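Ticket 2595: Microinsurance enrollment confirmed by text, no certificate issued
Product: Remari household cover (fire, flood, typhoon)
Reported by: Venmont counter support
Status: Closed
Priority: Raised from normal to high on the second day

Summary

Customers who signed up for the free three-month Remari cover at a Venmont counter received the confirmation text but had no certificate number. When they typed their mobile number into the policy lookup page, it answered "No active cover found." The counter screen showed the same customers as enrolled and would not let staff enroll them again.

First report

A branch called just after opening. A customer had come back with the confirmation text on her phone and wanted a printed certificate for her barangay file. The teller found her name under Enrolled but the Print button was gray. The teller logged out and back in, tried a second terminal, and got the same result. Two more branches reported it before noon.

What we asked the branches to send

Enrollment reference from the receipt (starts with V, not the mobile number)
Time on the confirmation text
Name exactly as typed on the counter screen
Whether the customer named a beneficiary at the counter or left it for later

The last item was added in the afternoon, once we had a few cases side by side.

Log

9:20 a.m. Checked the Venmont enrollment table. All reported customers present, status E (enrolled). No errors on the counter side.

9:45 a.m. Checked the nightly file sent to Slaoui, who issue the certificates. The customers are in the file. File was delivered and acknowledged.

10:30 a.m. Opened a query with Slaoui. They confirmed receipt of the file and said it had loaded "with exceptions." We do not normally get an exceptions report. Asked for one.

11:15 a.m. Text messages ruled out. The confirmation is sent by Hasau as soon as the counter presses Submit. It does not wait for the certificate. So the text only tells the customer that the form was sent.

1:40 p.m. Exceptions report received. 681 records rejected over the past four nightly files. Reason code 19 on every one of them. The code list we have on file stops at 17. Asked Slaoui for the current list.

2:10 p.m. Code 19 is "beneficiary name invalid." Pulled ten of the rejected records. All ten had a beneficiary, and all ten beneficiary names had either an ñ or a period in them (Ma., Jr., Sta.). Customers who left the beneficiary blank went through with no trouble.

2:50 p.m. Compared with last month. The same kinds of names were accepted then. Slaoui says they tightened the name check in their last release. We can find no notice of this in the shared mailbox.

3:30 p.m. Tried a quick fix on the test system: strip periods and change ñ to n before sending. Records load. Raised a concern that the name on the certificate would then not match the beneficiary's ID, which could slow down a claim. Product team agreed. Fix not used.

4:15 p.m. Slaoui agreed to allow ñ, period, hyphen and apostrophe in the beneficiary field, same as they already do for the insured's name. Change to be tested overnight.

Day two, 8:05 a.m. Test file of 40 records sent. 38 loaded. The two failures had a double space between first and last name. We will trim these on our side; it does not change the name.

Day two, 10:00 a.m. Priority raised. A storm is forecast and branches are asking whether affected customers are covered. Sent the question to Remari product team.

Day two, 11:30 a.m. Answer from product team: cover starts at the time printed on the counter receipt, whether or not the certificate has been issued. Customers should keep the receipt. This was passed to all branches with wording they can read out.

Day two, 3:00 p.m. Change live at Slaoui. Rejected records sent again in one file, with the original enrollment times kept. All loaded.

Day two, 4:20 p.m. Spot check on the lookup page. Certificates show, start dates match the receipts. Print button active at the three branches that first called.

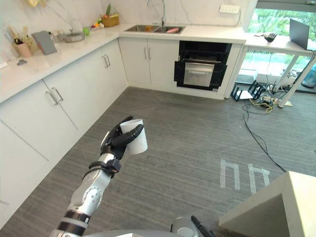
Steps for counter staff if a customer still has no certificate

1. Ask for the receipt and search by the V reference. Searching by mobile number can bring up an older policy under the same phone.

2. Look at the status letter. E means enrolled and waiting. C means certificate issued. X means rejected, and this letter is new as of this ticket.

3. If the letter is E and the receipt is from today, tell the customer the certificate will be ready after the nightly file. They can look it up from home the next morning.

4. If the letter is E and the receipt is older than two days, send the reference to support. Do not cancel and enroll again. Canceling moves the start date, and the customer loses the days in between.

5. If the letter is X, open the record and read the reason. For a name problem, check the spelling against an ID, correct it, and press Resend. The start date stays as it was.

6. If Print is gray while the letter is C, refresh the page once. If it stays gray, log out and in.

7. If the customer has already suffered damage and has no certificate, take the claim form anyway. Attach a copy of the receipt and write this ticket number in the remarks box.

Follow-up items

Exceptions report from Slaoui now comes to the support mailbox every morning. Done.

Status X added to the counter screen. Done.

Code list updated. Done. Codes 18 and 20 were missing as well — neither has come up in our files so far.

Wording of the Hasau text to be changed from "You are now insured" to "We have received your enrollment. Keep your receipt." Waiting for approval from compliance, expected in December.

Lookup page to show "Enrollment received, certificate being prepared" for status E in place of "No active cover found." Moved to its own ticket.

Reopened once

One branch reported a customer with status C whose certificate showed her maiden name. Checked: the name was typed that way at the counter, from an older ID. Not related to this fault. Branch was told to use the ordinary change-of-name form, and the ticket was closed again.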